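From: Ilze Baranauskienė
To: desk-and-bench list
Date: 8 June 2025
Subject: Re: Pen storage, cups vs. trays

Hemi Rutherford wrote:

> We're redoing the shared tables at Pryor before the new people
> start, and I have to order something for pens. Right now there
> are pens in drawers, pens on windowsills, and pens in the bin
> with the spare batteries. I priced the Holleo desk trays and they
> look fine, but we have 9 tables and I'm not sure the trays are
> worth it. Somebody told me your group went back to plain paper
> cups. Is that true, and do they stay up? I would have thought
> they'd tip over the first time anyone reached across.
>
> Also, do you put caps up or caps down? We have had words about
> this.
>
> Hemi

Hemi,

Yes, it's true. We had trays for most of last year and went back to cups in November. I'll go through what we tried, in case it saves you an order.

The trays were the low kind with four slots. The pens went in lying down, and so did paper clips, tape, receipts, hex keys and somebody's lip balm. After a week or two you couldn't see the pens. They also took up a strip along the back of the table that we wanted for other things. We gave them to the front office, where people seem to like them.

Then we had the Ruso pen stands, the ones with a separate hole for each pen. Thin pens are fine in those. Anything with a fat grip sticks halfway down and you pull the whole stand up with it. Highlighters don't go in at all. If everyone at Pryor uses the same pen you might be happy with them, but ours come from all over.

The paper cups are plain white drink cups, no lid and no sleeve. Ours came from Hurnine in a carton of 1,140, bought for the coffee corner, and we will be using them until I retire. I put one on each table and replace it when it gets grubby or somebody has written a phone number on it.
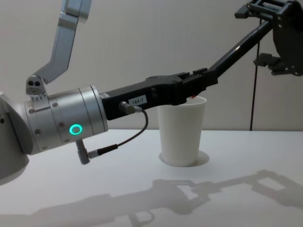
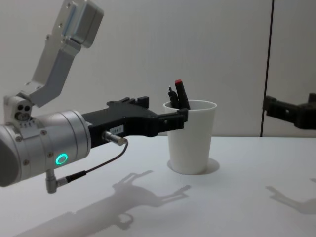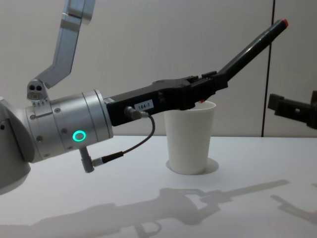
On tipping: a paper cup narrows toward the bottom, so you're right that it isn't very steady by itself. Two things matter. One is how much you put in it. Our rule is 2 pens to a cup, and a third if it's short. When we let people fill them, the pens all leaned to one side and over it went. The other is where it stands. Keep it well in from the edge, and out of the path between the keyboard and the phone. Ours went over mostly when they stood next to a mouse.

If you need more weight you can put a few large washers in the bottom. I did that for the table by the door, where people sign in and grab the pen without looking. A folded paper towel over the washers keeps the tips from getting chewed up. I tried dry rice before that and don't recommend it. It gets into the pen caps, and then it gets on the floor.

Doubling the cups, one inside another, helps with stiffness but does nothing for the tipping. It's worth doing if you have people who squeeze the cup when they pick it up.

Caps up or caps down. For ballpoints it makes no difference that I can find. For gel pens and markers I go tip down, because they start faster that way. The argument against it is that a marker with a loose cap will leave a spot on the bottom of the cup, and on a paper cup the spot can come through to the table in time. A white tabletop will show it. Ours came off with rubbing alcohol the one time it happened, but try a corner first, I don't know what your tables are made of. Clickers should be clicked shut before they go in, whichever way up. I put a line about that on the sign and it's about half obeyed.

The bigger job was getting rid of the extra pens. Before we put a single cup out I collected every pen in the room in one box and tested them on scrap paper. I ended up with 40 that wrote properly, and a heap that didn't. The good ones that weren't needed on the tables went in a drawer with a label on it. When a cup is empty, somebody goes to the drawer. I top up the drawer when I remember to. I would do this part first even if you end up buying the trays, or you'll be buying storage for dead pens.

Pens still wander off. The cup doesn't help with that and I don't think a tray would either. We tried tape flags with the table number on them, and the flags came off in people's pockets. What has worked a little better is buying dull pens. The nice ones with the metal barrel lasted a few days.

As to cost, I can't give you a fair comparison, as our cups were already in the building. If yours would have to be bought specially, see if the kitchen will let you have a sleeve of them before you order a carton – you need one per table and a few spares. A glass jar or a mug does the same job and stands better. I went with paper because a dropped mug means sweeping, and because mugs get taken back to the kitchen and washed, and then the pens are lying on the table again.

One thing I haven't solved is scissors. They're too heavy for the cup and nobody wants them loose. For now they hang on a hook by the printer. If you or anyone else on the list has a better place for them I'd like to hear it.

I still have two of the Ruso stands in a cupboard if you want to try them on one table before you decide. Send me a mailing address and I'll put them in a padded envelope.

Ilze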